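Wednesday, Flandmont shop, evening

Hand-held gripper no. 2, cont. from last page.

New fingers on. Printed at Brarnis over lunch, same curve as before but thicker at the root. Old set flexed too much when squeezing cloth, tips slid past each other and you end up holding nothing. Bolt heads still stick out further than I want. Countersink next rev, or shorter bolts if Mujić has any in the drawer.

Trigger return spring swapped for the softer one. Much nicer on the hand. Closing feels a bit mushy in the last few mm though – could be the linkage and not the spring, haven't taken it apart yet.

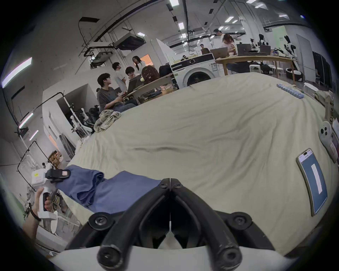

Folding is still the hard test. Rigid stuff we can pick all day. Corners are the problem: come in too flat and you pinch two layers, too steep and the tips skate. Best so far is to press down lightly, drag a little, then close. Do it slow. Bedsheet underneath wrinkles and comes along for the ride if you press to hard, so tape the sides before the next round.

Titik logger: dropped out twice, both times when the cable got tugged. Strain relief!! Have written this down before. Hot glue is not strain relief.

Counts so far 2,165 good runs out of the 3,000 we want by end of June. Threw out 32 today, mostly dropouts, a few where I just fumbled the fold.

To do
– shorter bolts
– open up linkage, check for slop
– proper cable clamp on both units
– rubber on fingertips? try the thin sheet first, the thick one peeled
– re-zero trigger after the spring chnage, forgot to do it today so treat the opening widths as off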